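# About Gendov

Hi! I'm Dorothy Lambert, and I write a good part of the planning code at Gendov and all of this page. We make software that helps robot arms decide how to move. No hardware, no motors, no shiny showroom. If you buy an arm from somebody else and it keeps taking the long way round to pick up a box, we're the people you call.

There are two halves to what we do, and they have names because customers kept mixing them up. **Skoltulia** is the planner. You tell it where the arm is, where it needs to end up and what's in the way, and it hands back a path. **Sodatbridge** is the piece that sits between the planner and whatever controller came with your arm, and it does the unglamorous stuff: timing, unit conversions, speed limits, stopping cleanly when something looks wrong. I'm fonder of Sodatbridge than I probably should be. It started as a folder of scripts on my laptop, and for its first year the only documentation was me.

## How we got going

I used to work in a packaging plant, on the line that fills and caps tubs. We had four arms and one very patient contractor, and every time the tubs changed size he'd come in and teach the arms their positions again, by hand, point by point. It took him most of a day. I was supposed to be watching the capper, but I spent a lot of that time standing behind him asking questions (sorry, wherever you are!).

Somtochukwu Olaniyan was writing scheduling software for the same plant, two doors down. We started having lunch together, and lunch turned into a whiteboard, and the whiteboard turned into a planner that could handle exactly one kind of tub on exactly one kind of table. We showed it to our boss and she said it was nice and could we please fix the capper. So we fixed the capper, and then we quit and started Gendov.

Som runs the perception side now, which means finding the thing you want to pick up and working out how it's sitting. I stayed with planning and control. We argue over where one ends and the other starts, mostly about grasps. He thinks choosing a grasp is about seeing. I think it's about moving. The code currently lives in a folder called "shared", and we both edit it.

## What a normal week looks like

Most of our work happens in simulation. We have a library of test setups, 1182 of them at the moment, and each one is a small problem: a cup near the edge of a table, two boxes with a narrow gap, a tray that's been turned a little. Every change to Skoltulia gets run against the whole lot overnight, and in the morning there's a list of what broke. I read it with my coffee. Some mornings I put the coffee down and go for a walk first.

The cup problems are the ones I end up staring at the most. Cups sound easy — they're round, so you can come at them from any side — but all that freedom gives the planner a huge number of equally good answers, and it can dither between them. One early version would get nearly to the cup, change its mind about the angle, back off and start over. Technically every one of those moves was fine.

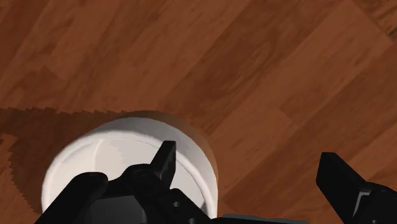

We got rid of the dithering by making the planner stick with its first decent choice unless a new one is a lot better. It's a small rule, maybe twenty lines of code with the comments, and Som and I spent most of a November on what "a lot" should mean. There's a number for it in the settings file now. Please don't change it without talking to us!

After simulation comes the real arm. We have one in the back, bolted to a steel bench, and its name is Huang. The name was on the crate when it came and it stuck. Huang is old and has a slightly lazy wrist, so plans that look lovely on screen can come out a bit droopy at the end. That has been useful to us. Sodatbridge learned to check whether a joint really got where it was told to go thanks to that wrist, and we've since found the same trouble on two customer arms that were supposed to be in perfect shape.

## What we're good at, and what we aren't

We're good at pick and place in tight spots. We're good at taking an existing cell and making it less fussy when the parts change. We're also pretty good at error messages, if I can brag for a second. I've spent too many evenings with a controller that said "Fault 2000" and nothing else, so ours tell you which joint, which step of the plan and what the software was trying to do when it gave up.

We aren't good at soft things. Bags, cables, cloth, anything that flops. Som has ideas and a notebook full of drawings, but I wouldn't sell you any of it yet. We don't do mobile robots either, and if you need something running by next Friday I'll tell you no on the phone and try to point you to someone faster.

We're also slow to release. A new version has to get through the overnight runs, then spend two weeks on Huang, and then go to one customer who has agreed to be first. (They get a discount and my cell number.)

## Working with us

Usually it starts with a call and a few videos of your cell doing whatever it does badly. If it looks like our kind of problem, we build a copy of your setup in simulation and send you back recordings of what Skoltulia would do with it. You can say no at that point and we part as friends. If you say yes, one of us comes out with a laptop and stays until it's running on your floor. It's usually me, as Som gets carsick.

Support is by email, and a person who writes the code reads it. We had 799 support emails last year, a good number of them from one very thorough customer who sends us his logs every Monday whether or not anything is wrong. I've come to look forward to them.

If you want to talk, the contact form comes straight to my inbox. Tell me what arm you have, what it's picking up and what drives you crazy about it.

— Dorothy

*Page last updated 2023-12-20*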